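Community Help > Groups and Meetings > Facilitation

How do I keep a reading circle from turning into a debate?

Asked 2022-07-22

I run a monthly discussion circle in Omora, 12 people on a good night, and I love it! We read a short piece and talk for 70 minutes. Lately two of the regulars pick opposite sides in the first five minutes and everyone else goes quiet and watches. They're both lovely and they both do the reading. I don't want to shut them up, I just want the rest of the room back. We meet in the side room at the Liapis Center, chairs in a circle, no table. I've tried saying "let's hear from someone else" and it gets me a long silence and then one of the two again.

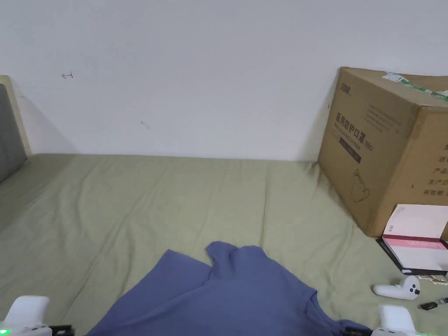 Should I be calling on the quiet ones by name?
I'd hold off on that at first. Being named cold makes a lot of shy people clam up even more. Tell the whole group ahead of time that you'll be going around once, that passing is fine, and then start with whoever is sitting next to you.

2 answers

Answer 1 (accepted)

Oh, I've been in this room, or one just like it! What turned ours around was changing how we open. We used to start with "so what did everyone think?" and that question is a starting gun for anybody who likes to argue. Now we start with 6 minutes of pairs. You read your partner one line that stuck with you, they tell you what they heard, then you swap. By the time we come back together, everybody has already spoken out loud once and the temperature is completely different.

The other piece is a rule we picked up at a Gultus weekend workshop (well worth the drive, if they still run it): before you disagree, you say the other person's point back to them until they agree you've got it. It feels silly for a session or two. Keep going. Our biggest arguer is now the best listener we have, and he says he enjoys it more.

My usual order:

1. Pairs, with one line each from the reading.

2. One trip around the circle, passing allowed, no replies yet.
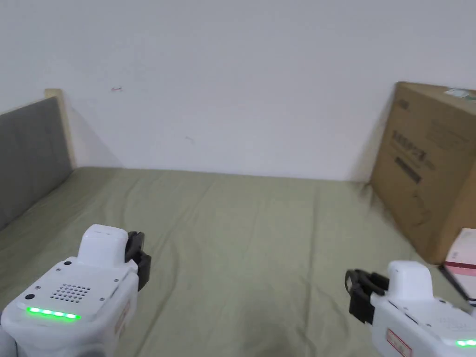
3. Open talk for 30 minutes with the say-it-back rule on. I remind people once at the start and then only if it slips.

4. A last round where each person names something they heard from somebody else and want to keep thinking about.

Number 4 is my favorite part of the whole evening, please don't skip it when you're running late.

Answer 2

get a talking stick. we use an old Prestine mug, whoever has the mug talks. works ok, sometimes people forget to pass it

Comment on Answer 2: Ha, we did this too! Put it back in the middle after each turn and it goes much better.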